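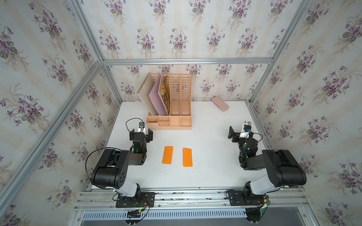
Step 1. Put the folders in first

2 min read

Before you sort any small paper, give the folders their place in the desk organizer. I start from the left slot and continue to the right. In my organizer, the peach plastic one with four upright slots, three folders share the two left slots: beige, then pink, then the yellow one with the brown pattern. They lean a little to the left and this does not disturb me. The two slots on the right stay free for now.

Step 2. Decide what each color means

Write it on a small paper and keep it for the first week. Mine is like this:

Beige: bills and bank letters
Pink: school and health
Yellow with pattern: things I must answer

Do not make more than one subject for the patterned folder, or it becomes a second pile. I made this mistake in January and had to begin again.

Step 3. Lay the loose cards flat

Take the loose cards and put them side by side on the table with a gap between them. I have 2 orange cards, and I use them as dividers. Check both sides for old notes. If you want to write a title, write it near the top, where the slot will not hide it.

Step 4. Fill the free slots

Stand one card in each free slot. Papers that arrive today go in front of the card, and papers already read go behind it. Push the card down until it touches the bottom.

Step 5. The low compartments

The low row at the front is for clips, stamps and erasers. The tiny drawer is good for spare keys. Pens do not fit well there, so I keep them in the light pink pencil case, to the right of the organizer.

Step 6. Wipe the table

A white table shows every small speck. Use a damp cloth and dry it before you put paper down again. Set a timer for 20 minutes for all the steps, and stop when it rings.

Comments

Tsung-han Tsang: Does the yellow folder not get too full? Mine is always the fattest.

Banafsheh Moradi: I empty it every Friday evening, also when I am tired.

Levon: I used the tiny drawer for stamps. Works fine.

Related

How to label a folder so you can read it
Sorting a drawer in 20 minutes
What to keep in a pencil case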